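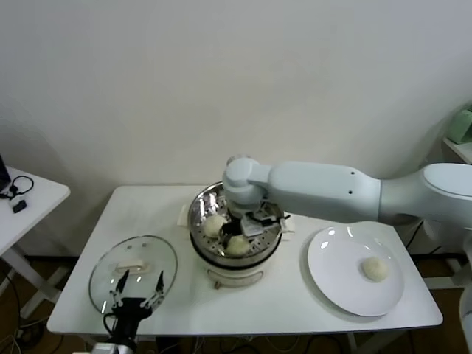
Two buns in the steamer basket

Subject: Re: [bread-swap] Anyone still keeping a dry starter?
Date: February 2020

> I found a jar of dried starter flakes at the back of the
> cupboard, labeled October and no year. Is it worth trying to
> wake it up or should I just begin again with rye? Also, does
> anybody here use starter for steamed buns? Mine come out sour
> and kind of flat.

Yes, yes, wake it up! I love this question. I've done it with flakes a lot older than I'd care to admit, and the only batch I ever lost was one I drowned in water from the kettle. Crumble a spoonful into a small bowl, cover it with lukewarm water, leave it until it goes soft, then stir in flour until you have something like pancake batter. Feed it morning and night. The first day or two it'll smell like gym socks, and then one morning it smells like apples and you're in business. 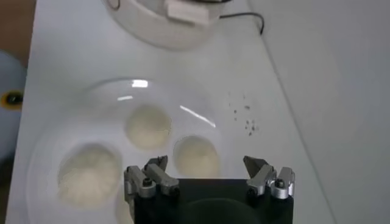 I still keep three going. Whiteley is the stiff one, named for the street I lived on when I started it, and it puts up with anything. Zirkus is all rye and climbs out of its jar if I turn my back. Gitoton is my white one, fed with plain all-purpose, and that's the one I'd send you for buns — it's very mild if you catch it young.

About the sourness: I think you're letting it go too long. Use the starter before it peaks, and use more of it than you would for a loaf. I put in 38 grams of sugar for a batch that weighs 794 grams all told, and I let the shaped buns sit only until they feel light when you pick one up. If they look big, you've missed it (I've missed it plenty). For flatness, try a drier dough and knead it much longer than seems reasonable.

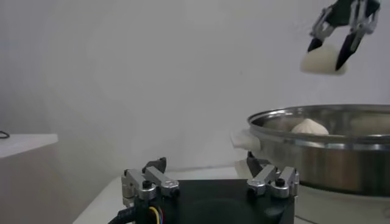 Then steam over a gentle simmer, and leave the lid on for around 10 minutes after you turn off the heat. That last part made more difference to mine than any flour I've bought, including the fancy stuff from Redora that I went on and on about last fall.

If the flakes don't show any bubbles after a week, write to me off list and I'll mail you some of Gitoton, dried, in an envelope. And please tell us what happens either way, I want to hear about the jar!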